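Progress report to the Drunby fund, second period
Prepared by I-hsuan Choi, Proltberg workshop
July 8, 2023

We're at the halfway mark of the grant and I'm happy to say the simulation stage has done more for us than I expected when we wrote the proposal! A quick reminder of where we started: Proltberg clears and resets furnished rooms between rentals, and the job that wears people out is the small stuff left on chairs and under tables. It means a lot of bending and a lot of reaching past furniture. The grant pays for teaching an arm to take over part of that pickup.

## Practice in simulation

All arm work this period was done in our simulated dining room, which we call Vuro. We logged 1470 pickup attempts, and Bořivoj Kratochvíl went through the failed ones with the crew so that the people who do this job by hand could say what they would have done differently. Those sessions were the best part of the spring for me. The crew kept pointing out that chairs are harder than tables - you come at them from above or from behind, and the back is always in the way. 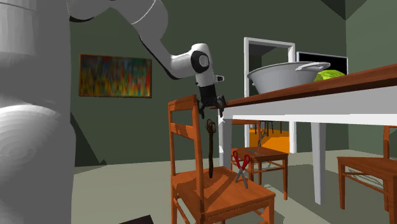
*Vuro dining room: gripper over the chair back, with the red-handled scissors on the seat.*

Scissors were the crew's own suggestion. They are awkward to grip, and they are the item our staff least like finding by feel, so we moved them up to the front of the list. The current rule is that an open pair gets flagged for a person if the arm can't settle on a safe grip. Two of our cleaners, both with years on the job, wrote that rule with Bořivoj, and it will carry over to the real rooms unchanged.

## What is changing for staff

We promised in the proposal that no one would lose hours over this, and that still holds. What has changed is how some of those hours are spent:

- Each shift now has a review slot of 70 minutes a week, paid at the normal rate, for looking over simulated attempts.
- Two crew members have started training as arm operators with Popescu, who is building our test stand.
- Room checks at the end of a reset stay with people. The crew asked for this and I agree with them.

Not everyone is won over. A few people worry that they'll end up waiting on a slow machine, and at its present speed they have a point. We've agreed that an operator can stop the arm and finish a room by hand at any time, with no form to fill in.

## Reaching past the furniture

The other big piece of work has been the approach from behind a chair. Early on we kept the arm well clear of anything with slats, which ruled out a large share of the seats in a normal room. Bořivoj rewrote the clearance settings in the spring and we now let the fingers work much closer to the wood.

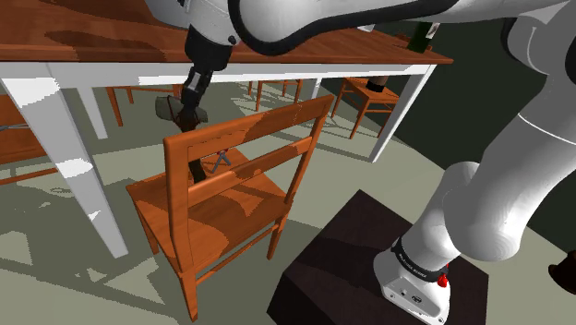

*Approach from behind: the fingers pass behind the top rail, in line with the gap in the chair back.*

I love showing this one to the crew, and it gets the most questions. People want to know what happens if a chair gets bumped, or if somebody has left it at an odd angle. Both are on the test list for the next period, along with poor lighting and seats pushed right in under the table.

## Money and next steps

Spending is on plan. The one change is that we moved 110 hours from software to staff training, as agreed by email with your office.

In August we set up the stand at Popescu and begin trials on real chairs, starting with soft items and leaving scissors until the operators are comfortable. You are very welcome to come and watch - the crew would enjoy showing you around, and they will explain the chair problem better than I can on paper. I'll send the trial schedule as soon as Popescu confirms the room.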